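A Box for Every Month: Packing Snacks at the Back of the House

The woman who runs Trovell, a small mail-order snack club, works out of the back room of her own house, and she would like you to know that she did try renting an office once. "It lasted six weeks," she says, laughing and filling the kettle. "I missed my own table, and I missed being able to pack in my slippers."

She started the club in August, when a cousin asked her to send along some of the things they used to eat after school, the sour plum candies and the rice crackers that came in crinkly packets. One box turned into a few, the few were passed around at somebody's workplace, and now she sends out 94 boxes a month, most of them to people she has never met but whose sweet tooth she can describe in loving detail.

The packing itself she does in the evening, after supper, with the radio going. The table gets a cloth first, always, and she is firm on this point. "My mother would never put food on a bare table, even food in wrappers, and I suppose I've caught it from her." Then comes the box, with a plastic bag opened out inside it and the rim turned down over the edges, so that it stays put while she fills it. 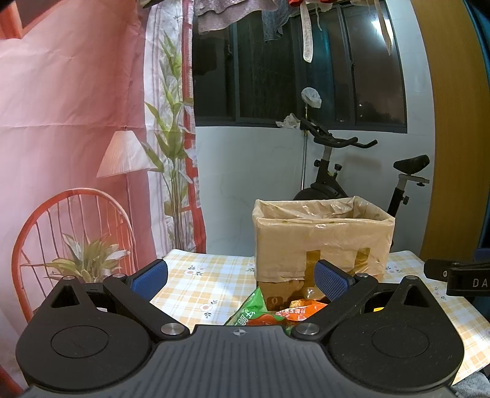

Snack packets on the plaid tablecloth, with a lined cardboard box waiting behind them.

She lays a few things out before anything goes in, and moves them around a good deal, the way some people arrange flowers. Heavy things go to the bottom, she says, and anything that crumbles goes in last, and if there is a corner left over she will find something to tuck into it. "I can't send a box with a hole in it. I lie awake!"

Does she ever use the exercise bike that shares the room? "I did 20 minutes on it this winter," she says. "I'm counting that."

Her hope for this year is to reach 100 boxes and stop there, at least for a while. A bigger seller, Havico, has offered to take over the shipping, and she was flattered, but she likes writing the labels by hand and would hate to give it up. By now the tea has gone cold and she is holding up two kinds of seaweed cracker, asking which one I would rather find in the mail.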